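## 3. Setting up your Durnetti Sellent dehumidifier

You have unpacked it, found somewhere to hide the cardboard, and lost the small bag with the spare filter clip. Check inside the water tank. The bag is packed there.

### 3.1 Before you plug it in

1. Stand the unit upright and leave it alone for 4 hours. It has travelled in a van, and vans do not read arrows on boxes. The oil inside needs time to settle back where it belongs.
2. Pull the tank out by its handle. Remove the foam block from under the float.
3. Move the float up and down with a finger. It should go freely. If it sticks, you have found a second piece of foam.
4. Push the tank back until it clicks. A tank that is nearly in counts as out, and the unit will sulk with a red light until you give it a proper shove.

**Caution:** Do not skip step 1, however damp the wallpaper.

### 3.2 Where to put it

1. Choose a level floor. Thick carpet will do at a pinch, but the castors sink in and the thing hums like a fridge with a grudge.
2. Leave 30 cm clear at the back and on both sides. Curtains count as an obstruction. So do coats, however temporarily you meant to hang them there.
3. Close the windows. The Sellent can dry a room; it has never yet managed to dry a county.
4. Keep it away from baths, sinks and anything else with a tap.

**Note:** The cable is 197 cm long. We measured it, and it is still slightly shorter than the distance to your nearest socket. Move the unit or use a different socket. Do not use an extension lead.

### 3.3 Setting the humidity

1. Press **Power**. The display shows the present reading, which may come as a shock.
2. Press **Set**, then use the arrows to choose a target. The factory setting is 54%, and most homes can stay there.
3. Wait. The reading will drift up and down for the first hour while the unit makes up its mind.
4. For washing, press **Laundry**. The fan goes to full speed and ignores your target until you press the button again — or until the tank fills, normally at bedtime.

If the display shows over 90 in every room of the house, the sensor cover is probably still on. It is the clear film with the tab marked PEEL.

### 3.4 Garages and workshops

1. Sweep first. Sawdust in the filter turns to something like porridge.
2. Stand the unit on the floor. It is too heavy for a worktable, and from up there the drain hose drips on whatever you like best.
3. Run it for a full day before you judge it. A concrete floor can hold a good deal of water and is in no hurry to part with it.
4. Put lids on open boxes of screws, or take the screws out and let them dry too. 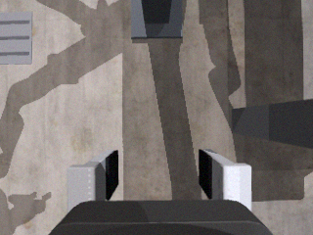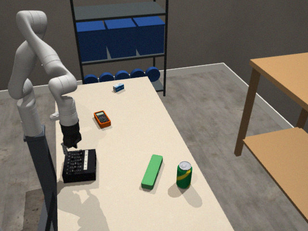
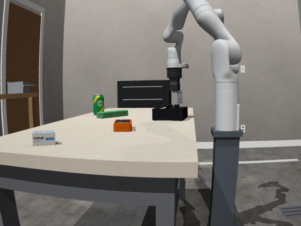 ### 3.5 Fitting the drain hose

1. Switch off and unplug. Take out the tank.
2. Unscrew the cap behind it, anticlockwise. Put the cap somewhere you will remember in July.
3. Push the hose on as far as the collar and tighten the clip. The Rollau clip supplied fits by hand; the older Yen clip needs a screwdriver.
4. Run the hose downhill all the way to the drain. Water will not climb over the skirting board to oblige you.
5. Refit the tank, plug in, and look at the hose again before you go out.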